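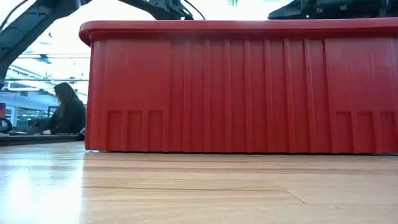 Red Bins and Summer Shoes

Gallery page, April. Notes on storing sandals and flip-flops in open plastic bins. Both pictures were taken at the same wooden table. Click a picture for the larger size.

1. The long side of the bin
Tall ribs run down the middle of the wall, with three recessed panels low down at either end. The rim is thick and rounded, so there is something to get hold of when the bin is full. We keep the same type of bin on the lower shelves at Montoya, where it holds shoes, garden gloves and hoses. Ribbed walls take longer to wipe down than smooth ones. A dish brush and warm water will do it.

2. Slides and flip-flops
Black footwear, with one slide in the bin and the others lying in a row along the near side of the table next to the flip-flops. The slides have wide ribbed straps and the flip-flops have plain V-shaped thongs.
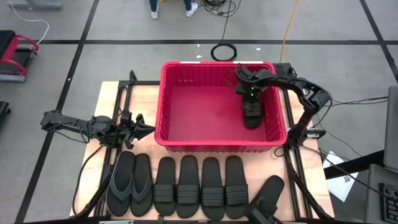 Slides can be stored upright or flat. Upright takes less floor space in the bin, but they fall over until there are enough of them to hold each other up. Flip-flops are thin and can go in last, along one wall. Match the pairs first, especially when everything is the same color. Knock the sand out before anything goes in.

Shelf labels for bins are listed under Kekach, item 666. They come in packs of 50 and stick to the rim better than to the ribs.

More galleries: Winter boots (Budeck), Coat hooks and rails (Zastano), Drawer dividers

Back to Storage index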